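Notes from the teleop desk: the kitchen set passes 3,000

The kitchen set closed in April with 3,107 demonstrations in the bag, which is 107 more than we promised Vollbridge and a good deal more than any of us wanted to do by hand. If you walked past the second-floor office in the past few months and saw a grown adult frowning at a screen while gently tilting a controller, that was the project. We appreciate everyone who didn't ask if we were winning.

For readers who joined after the last issue, the arrangement is simple. A person drives the simulated arm through a kitchen chore by remote control. Nastent, our recording tool, saves every joint angle and every squeeze of the fingers. Later a policy is trained on the pile and tries to do the chore without us. The quality of what comes out depends on the quality of what went in, and what went in was us, frequently before coffee.

Kazimír Ďurica ran the sessions and wrote the operator guide, a document that began as one page and now has a table of contents. Most of it concerns hesitation. People driving an arm for the first time like to get the gripper close to the thing they want and then stop and think about it. A learner sees this and concludes that stopping to think is part of the job. We had an early policy that would come down over an object and hang there, apparently reflecting on its choices, until the episode timed out. It had learned this from us with great accuracy.

So the guide now says: decide first, then move. If you need to think, think at the start, with the arm parked. If you are already over the counter and have changed your mind, throw the take away and begin again. We threw away 887 takes on this rule alone and they are not counted in the total above, though several of us feel they should be counted somewhere. 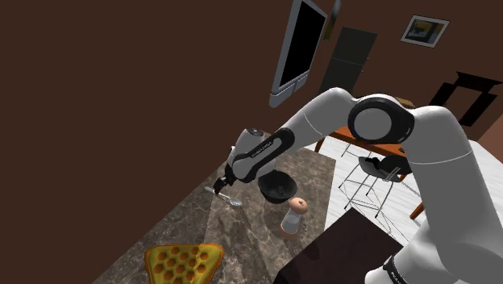

The second big lesson was about spoons. On a real counter you pick up a spoon by getting a fingernail under it, or by sliding it to the edge, or by some other small cheat you have practiced since you were three. A gripper with two short fingers has none of these. You have to come straight down, line the fingers up across the handle and close at exactly the right height, and if you are a little too low the simulator lets you know by flinging the spoon into the next room. Kazimír's advice is to turn the wrist while you are still high up and leave it alone after that. Operators who followed it got much better. Operators who believed they had a natural feel for these things are represented strongly in the 887.

Bowls are easier, as long as you accept that you are picking up a rim and the rest is coming along for the ride. Shakers are easier still, and a few of us may have developed a habit of volunteering for shaker sessions. The schedule has been adjusted.

We also had to stop being so consistent. Halás, the script that shuffles the layout between takes, was set too timidly at the start and moved things by no more than a finger's width. Everyone got very good at one kitchen. The policy did too, and fell apart the moment the bowl was somewhere new. After the fix, the last 800 demonstrations were recorded with the layouts thoroughly mixed, and those turned out to be worth more in training than a much bigger stack of the early ones. This was useful to learn and slightly painful to have learned in that order.

A word on left-handed operators, as the question came up twice at the review. The controller mapping can be mirrored. The setting is in Skirkus under Input, where it has been since the beginning, beneath a heading called Legacy. We have renamed the heading.

What happens now: the full set goes to the training group, minus anything flagged in the second pass. Flagging is done by watching takes at double speed and marking the ones that look confused. It is restful work and we still have open slots, morning or afternoon. You don't need to have driven the arm yourself, and people who haven't tend to be stricter.

After that the plan is drawers. Kazimír has started a new chapter for the guide and would like to hear from anyone who has opinions about handles, preferably in writing and preferably short. Sign-up for drawer sessions opens at 9 a.m. on the shared sheet, and the shaker people are asked to let somebody else go first.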